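The old bus depot site, again

Posted in November by the author | Filed under: Local

The hoardings went up around the old bus depot on Tuesday, so I suppose it is happening. Brullel, the developer, has had the land for years and the plans have changed at least twice in that time. The version that got permission has 204 flats, a row of small workshops along the railway side and a new road joining the roundabout to Ludo Street.

I went to the drop-in session at the library. It was mostly display boards and a model under a plastic cover. The flats are in three blocks, the tallest at the corner where the ticket office used to be. Up to 30 of them will be for affordable rent, and I would have liked a firmer number than that. The woman on the desk said it depended on the funding and wrote my question down.

The workshops interest me more than the flats. We lost most of our small units when the Bennani estate was cleared, and the firms in them either moved out past the bypass or packed up. Jelix, who will manage the new ones, say they want light trades in there: repairs, electronics, printing, that sort of thing. Rents have not been published. 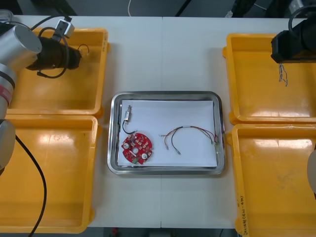 Small electronic parts on a steel tray, with yellow bins either side.

The road is where I have doubts. It will take traffic off the high street, which everybody wants, but it comes out 2 minutes' walk from the primary school and the only crossing on the plan is at the far end. I put that on a comment form. If you live on that side of town it is worth doing the same — the forms are at the library desk and there is a box for them by the door.

Work on the ground starts with clearing the fuel tanks. The footpath behind the depot will be shut while they do it, so the way to the station is round by the allotments. It adds a bit, and it is muddy past the second gate.

I have asked whether the old clock from the depot front is being kept. No answer yet.

Sign up to get new posts by email. You can unsubscribe at any time.

Contact | © All rights reserved | Back to top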